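**Does a capsule wardrobe save you anything?**

I've now been sent the same article by more than 2 readers, and each time the subject line was some version of "you should try this." The idea is that you get rid of most of your clothes, keep a small set that all goes together, and from then on you spend less, pack faster and stop standing in front of the closet at seven in the morning feeling bad about yourself.

I have questions. The first is about money. Almost every guide I read starts with throwing things out and then moves, usually within a page, to a shopping list. Neutral sweater, good white shirt, the right tan pants. If you already owned the right tan pants you wouldn't be reading the guide. I priced one of these lists at ordinary mall stores and got to $427 before shoes, and that was with two items on sale.

Rurnance, the app a few of you mentioned, does the same thing with nicer pictures. You enter what you own, it tells you what "works," and then it shows you what's missing. What's missing has a buy button under it. I entered 58 pieces of clothing over one long Sunday, and it wanted me to drop most of them, including a raincoat. I live in a place where it rains.
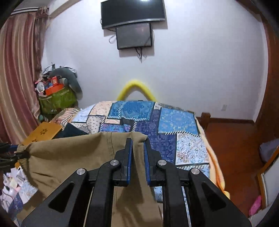 Qianru Meng wrote in to say I'm being unfair, and that she did it without buying a thing. She put half her clothes in boxes in October and took out only what she missed. That sounds sensible to me, though I'd call it putting clothes in boxes. She also says her mornings are calmer. I believe her, but she changed jobs that same month and no longer has to be anywhere before ten, so I'm not sure the boxes get all the credit.

Then there's laundry, which the guides skip. Fewer clothes means each one gets worn and washed more often. Shirts wear thin at the collar, pants go at the knee, and you're back at the store replacing the thing that was supposed to last for years. Demetrio Quintana, who did alterations for most of his working life, told me he'd sooner see people own a few extra pairs of pants and fix the hems than own one perfect pair and ruin it. He charges for hems, so weigh that as you like.

I'm not against clearing out a closet. I did mine last week and found a jacket I'd been hunting for, plus two belts I don't remember buying. It took an afternoon and I felt good for a day or so - then it was just a closet again.

If you've kept a small wardrobe going for longer than a year, I'd like to hear from you, especially if you kept your receipts. Please tell me what you spent before and after. "It feels like less" doesn't count, and neither does anything copied from the app.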